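Greifer von Pisard oder Ketex für zweiarmigen Roboter?

Reet Juška
Ich vergleiche beide gerade in der Simulation. Der Ketex schafft 172 von 357 Griffen, der Pisard kaum mehr. Taugen solche Zahlen als Kaufgrundlage?

Belmiro Cunha
Nimm den Pisard, der hält bei uns seit Mai.

Aivar Eglītis
Eher nicht. Reibung und Fingernachgiebigkeit sind im Simulator meist geraten. Stell beide auf denselben Reibwert und lass nur die flache Schale und den Ball greifen, dann siehst du, was vom Vorsprung bleibt.
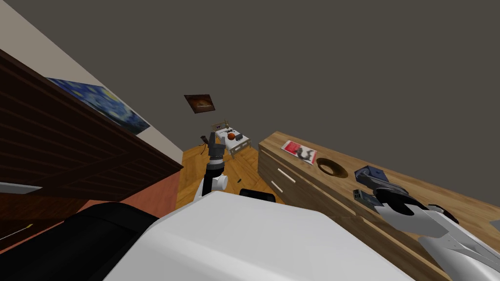
Bei mir waren es nach dem Angleichen noch 4 Griffe Unterschied, dafür kaufe ich nichts. Frag lieber nach einem Leihgerät.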